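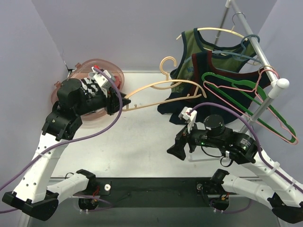
Hanger bench, two-arm cell. Left gripper has the beige hanger, green and navy tank tops on the rack.

September, 4:10 pm
Posted by Trịnh, Drundesmont shop, Purnville

Okay, writing this up before I forget it all, since the last time I left a notebook entry until morning I couldn't read half my own scribbles.

Topic for the month is still the one that came up over lunch: can a pair of arms do the laundry yet? My answer going in was "some of it, slowly, if you're nice to it." After today I'd keep the "some" and underline the "slowly."

The whole job is hangers. No washing, no folding (folding gets its own page, and probably its own notebook). Pick up a hanger, get it into a tank top, put the tank top on the rack. My kid can do this while watching a cartoon. I ran 38 attempts at the full cycle and got 4 I'd call clean, meaning shirt on, both straps seated, hook over the pole, no hands from me. I was pretty happy with that! Last month it was zero, and I'd had to move the rack twice just to get zero.

What went well: grabbing. The left arm takes the beige hanger by one end and holds on, and it hardly ever lets it spin in the fingers anymore. I'd been worried about that because the plastic is slick and there isn't much to squeeze. Slower close, a bit more squeeze at the end, done. I should have tried that in the spring instead of sanding finger pads like a maniac.

What went badly: everything soft. A tank top has big armholes and you'd think that would make it easy, and for a person it does. For the arms it means the shirt has no one shape. The green one with the navy trim is the better behaved of the two, mostly because the trim stands out and the right arm can find the neckline. The navy one with the red trim slumps. I had one try where the right gripper picked up the hem with total confidence and tried to hang the shirt upside down. Hook went over the pole and everything. I didn't count it, but I did think about it.

Then the hangers themselves. Green and pink like to swing down across each other and tangle, and once they do, going after one brings the other along for the ride. I do this at home too, to be fair, but I shake them and swear and it's over in a second. The arm has no shake. Writing one is on my list. I'd like a little wrist wiggle with a stop on force, so we don't fling plastic at the wall.

Cables: watch the purple ones. There's enough slack now for the full reach, and the zip ties on the links are holding, but the loop on the right side comes up over the clothes and I don't love it. Twice I stopped a run when I thought a strap was going to ride up on it. Probably reroute tomorrow. If you're in before me and feel like doing it, please do, and leave me a note on what you moved.

Numbers for whoever keeps asking. We have 2,945 recorded moves in the Drandilby folder as of this afternoon, and that includes the junk ones. I haven't pulled the junk out yet. I would guess the shirt-in-hand ones are what we're short on, and we have way too many of the arm just reaching for a hanger, which it already knows how to do.

So, chores. If somebody asked me today whether to buy a setup like this for a laundry room, I'd say no, and I'd say it fast. One clean cycle takes long enough that I refilled my coffee during it and came back to see the hook go over. But for a back room with 100 of the same shirt, same hangers, nobody waiting? I can sort of see it. The same-ness is what helps. Mixing hanger colors and shapes is where my clean count goes to die, and I'm going to keep mixing them anyway, because every closet I've ever owned looks like that.

Things I changed today, so they don't bite anyone later:
- left gripper close speed down, final squeeze up a notch
- right wrist starts a little higher so it clears the navy hem
- retry limit on the hook step is now 4, was unlimited (it would sit there poking at the pole until I got bored)

Still open: the wiggle, the purple loop, and whether we want a heavier shirt in the mix. I vote yes on something with sleeves. I also want to try handing the hanger from left to right in the middle of the table, where there's more room, and see if the second arm does any better with the hook from that side.

Leaving the settings as they are tonight. Please don't run the old hook routine, it'll overwrite mine.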